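Isstead Lakeside opens its floating cabins for fall stays

27 August 2021

I've been wanting to write this one since March, when the first of our floating cabins came down the road from Prevport on the back of a very slow truck and I stood at the gate in my slippers waving it in. Well, they're open! As of today you can book a night (or a week, or as long as your boss will let you) in one of 11 cabins moored along the quiet east side of the lake at Isstead Lakeside.

If you've stayed with us before, you'll know the east side as the bit past the boat shed where the path gets muddy and most people turn back. We've put in a proper gravel path now, 450 yards of it, with low lights along the edge so you can find your way home after supper. Cars stay up at the top lot. There are handcarts by the gate for your bags, and yes, kids may ride in them, at walking speed please.

Each cabin sleeps four. You get a double bed at the lake end, a pair of bunks behind a curtain, a little kitchen with two burners and a fridge, and a real bathroom with a hot shower. The deck has a ladder down into the water and a bench built along the rail. I spent four nights in number six in June, supposedly to test the plumbing, and mostly what I did was sit on that bench with coffee and watch the herons. You do feel the water move a little when it's windy. I liked it. My sister did not, so if you're the seasick type, ask for one of the cabins in the cove, where it stays pretty flat.

The cabins were built for us by Sipos, a small yard in Prevport that used to make nothing but houseboats. They talked me out of a roof terrace and into much thicker insulation, and after a cold week in April I was glad I'd listened. There's a small stove in every cabin and the first basket of firewood is on us.
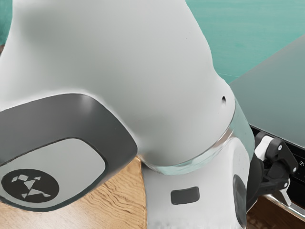 A reader of our newsletter, signing off as Drernham Regular, wrote in to ask whether all this means the tent meadow is going away, and said that after so many summers on the same pitch it would be a sad day if it did. No, no, no! The meadow stays just as it is, same pitches, same prices, same cranky water tap by the hedge. We're closing it at the end of October like we always do, and it opens again in spring.

Same letter asked about dogs. Dogs are welcome in five of the cabins, and those have a gate on the deck. Tell us when you book so we put you in the right one.

Now for prices. A cabin is $100 a night Sunday through Thursday through the end of November, and $140 on Fridays and Saturdays, with a two-night minimum on weekends. Bed linens are included, towels too. Canoes are free for cabin guests whenever the boat shed is open, and life jackets come in every size down to toddler. Breakfast boxes (eggs, bread, jam, butter, fruit, and a cinnamon bun that's bigger than it needs to be) can be left on your deck in the morning if you order by six the evening before.

Getting here is easy enough. We're 40 minutes by car from Prevport on the lake road, and the Drernham bus stops at the bottom of our lane twice a day except Sundays. If you're on the late bus, call the front desk and we'll come down and get you.

Bookings are open now by phone or at the front desk, and the online calendar should be up by the middle of next week. Press folks who'd like to come and look around are welcome any weekday morning. Let us know ahead and I'll put the coffee on. Bring shoes you don't mind getting wet.

Isstead Lakeside, East Shore Lane, Isstead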